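Gun shops should stop selling cleaning kits as an afterthought. I worked the counter at Gultamwood for 10 years, and the kit was always the last thing mentioned, usually while the card was going through. Most buyers said no. A good share of them came back later with a rifle that wouldn't feed right and wanted to know what was wrong with it.

Higinio Rosales, who ran the repair bench, charged $84 for a basic strip and clean. He did good work. Still, a customer with a rod, patches and a bottle of solvent could have done most of that at the kitchen table.
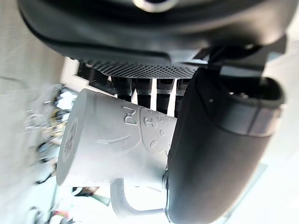 Black finishes make the problem worse. A blued or stainless barrel shows fouling and fingerprints early, so the owner wipes it down. Matte black hides a lot, like the big rounded shell in the photo, where the small polished ring is the part that catches your eye. Owners look at a dull dark slide, see no dirt, and put it back in the safe.

My proposal is simple. Put a $50 kit in the price of every new long gun and spend five minutes at the counter showing how to use it. Unload, check the chamber, check it again, then start from the breech end if the design allows it. Some shops will say the margin is too thin. I've seen what they pay for window displays.

Wenceslao Cisneros tried this at his store in February, and he still does it.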